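Wrist camera in sim: feature tracking goes mad near plain walls

kbergmann
Posted 28 Apr 2018
Finally got visual servoing running in our simulator and I'm chuffed to bits! The arm follows a target at 30 Hz and it's lovely to watch. Trouble starts when the wrist rolls and the view fills up with grey wall. The pose estimate jumps and the controller chases it.

holst_k
Great stuff, Kaj! How many features are you keeping per image? I cap mine at 1,170 and spread them over a grid, otherwise they all bunch up on whatever is brightest.

kbergmann
No grid at all, just the strongest ones. Typical wrist view, gripper open, nothing in it:
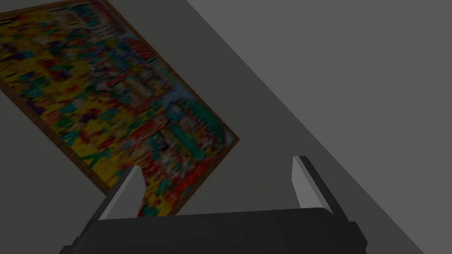 Does the tracker need to ignore the gripper fingers?

Mask them out, they move with the camera and will drag your motion estimate towards zero.

mogens_k
Agree on the mask, but I wouldn't bother with the grid. Every corner worth having there is on the picture, and it's a flat thing on a flat wall. I'd fall back to joint encoders when the inliers drop below 39.

holst_k
Not so sure, Mogens. A hard switch gives you a kick in the velocity command. Blend the two by covariance and it glides through, it's so satisfying when it works!

mogens_k
Fair, if your covariances mean anything. Mine never did in Tislow.

kbergmann
Mask is in, and the drift is far smaller already. Still 2 jumps per run on the big roll. Trying Kolbrún's blending tonight, will post the plots.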